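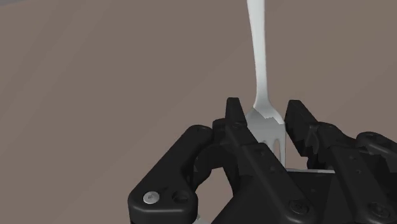 Merno, close view of the hand, fork with its tines down.

Resources > Meetings > Software Review Group > Minutes

Agenda Minutes Trials Contacts

Software Review Group, Lonutero Training Center
Minutes of the meeting held Jan 29, 2026, in the Gauthier room

Filed under: Minutes, Robot Simulation, Purchasing

1. Opening and minutes of the last meeting

The chair welcomed everyone back after the long break and said how nice it was to see the table full again. The December minutes were accepted with one small change: under the item on workstation repairs, "replaced" should read "ordered." The graphics card that had been ordered is now installed and everyone who uses that machine is very happy with it.

2. Merno household package, report on the trial

Most of the meeting went to this item, and the minute-taker asks for patience with its length. Merno is the simulation package offered by Ulow for teaching pick-and-place work with household objects. We had the full version on a 14-day trial, and the evening instructors and the daytime instructors both got a good stretch with it.

The daytime side reported first and was warm about it on the whole. The package comes with 33 ready-made tasks, and most of the time was spent on the dining table set, where the arm reaches over a table with utensils and other odds and ends on it. Students took to it quickly. Several stayed past the end of class to have one more go at the fork, and one student has already asked whether the license will cover the summer session (see item 3). The instructors liked that the objects are a mixed bag, with a loaf of bread and a mug sharing the table with a black figurine of a dog in a yellow collar, and there was a good-natured side discussion of whether it is a dog or a jackal. The group did not settle this.

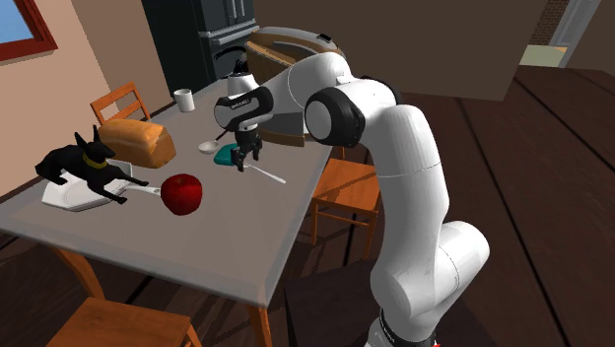
The dining table set in Merno, gripper over the utensils.

The evening side agreed that the room is pleasant to work in and that having chairs close to the table makes students think about where the arm is allowed to go. They felt the utensils sit rather near each other for a first lesson — a beginner going for the spoon tends to brush whatever is next to it — and would like a version with more space between things. It was pointed out that the objects can be moved in the scene editor, though it takes some patience and the handbook chapter on it is thin.

There was a longer talk about the close view of the hand. Everyone found it useful for showing how the fingertips come up on either side of an object, and the level of detail on the links and screws was praised. The fork was less well received. The top edge of its head, where it meets the neck, looks ragged close up, and two members wondered if the model is broken there or if the fingers are hiding part of it. The question matters to us mostly for grading, as students have been blaming the fork when a grasp fails, and they may have a point. Agreed to send Ulow a note with the picture and ask which it is.

A member who teaches the introductory course asked that we not forget the students who have never touched a real arm. She would like any simulation work to be followed by at least one session on the bench, and there was general support for this. It will go into the course outline whatever we decide about the software.

3. Cost and licenses

Ulow has quoted $662 per seat per year, support by email included. We would need three seats to start. The budget can bear this if the second camera license is allowed to lapse, which no one present objected to. The quote does not say whether summer is covered for students who enroll late, and this needs to be cleared up before anything is signed. There was also some worry about the price going up at renewal — we have been caught that way before with other packages — and the chair will ask for the renewal terms in writing.

A suggestion to wait for the next release was talked over kindly and at some length, but the feeling was that the spring class would lose out.

Decision: to go ahead with three seats for one year, subject to satisfactory answers on summer coverage and renewal.

4. Actions

Chair to write to Ulow about the summer session, the renewal terms and the fork.
Daytime instructors to try spreading out the utensils in the scene editor and write up the steps in plain language for the rest of us.
Evening instructors to draft the bench session.

5. Other business

The sign-up sheet for the open house is on the door of the Gauthier room. Please write clearly. Thanks were given for the lemon cake.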